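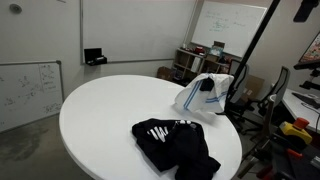 Manuela Sartori writes that on her Vuvberg dryer the T-shirts in a mixed load are done long before the towels, and asks whether the Sensor program can be set to handle both. It can, within limits. Use the settings in this section and take the lighter items out at the pause.

4. Drying mixed loads

4.1 Before loading

1. Check the care label of every item. Do not load anything marked "do not tumble dry."
2. Spin the load in the washer at the highest speed the labels allow.
3. Close zippers and hooks. Turn printed shirts inside out.
4. Shake out each item separately and place it in the drum. Do not load laundry as a single bundle.
5. Fill the drum no more than halfway. Thick and thin items need room to separate.

Note: The moisture sensor consists of two metal strips below the door opening. Fabric softener leaves a film on the strips, and the dryer may then stop early. Wipe them with a damp cloth and white vinegar once a month.

4.2 Setting the program

1. Turn the dial to Sensor – Mixed.
2. Press Level until the display shows 2 (Cupboard).
3. Press and hold Pause for three seconds. The display shows P and a percentage.
4. Select 50 or 80 with the arrow keys. The dryer will pause at that point in the estimated program time. For shirts and hand towels together, 50 is the usual choice.
5. Press Start.

When the dryer pauses, the drum light comes on and the signal sounds. Open the door, remove the dry items, and press Start again. If the door is not opened within 15 minutes, the program resumes by itself. 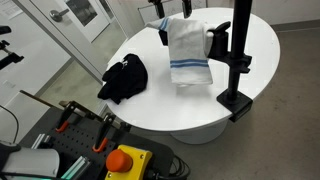

Towels normally need the full program. If hems or folded edges are still damp at the end, select Timed – Low and add one short cycle. Do not raise the level to 3 for this purpose; it overdries the rest of the load.

CAUTION: Metal buttons and zippers may be hot when the door is opened at the pause.

CAUTION: Never stop the dryer before the cool-down phase ends unless all items are removed at once and spread out.

4.3 After each load

1. Pull out the lint filter and open it.
2. Remove the lint by hand or with a soft brush.
3. Close the filter and push it in until it clicks. The dryer will not start without it.

If the filter mesh is torn, replace it. Order part 1056 from Dreretti Service. Filters for the older Nenden series look similar but do not seal in this housing.

For wool and other items that must dry flat, see section 5. For the drying rack, see section 6.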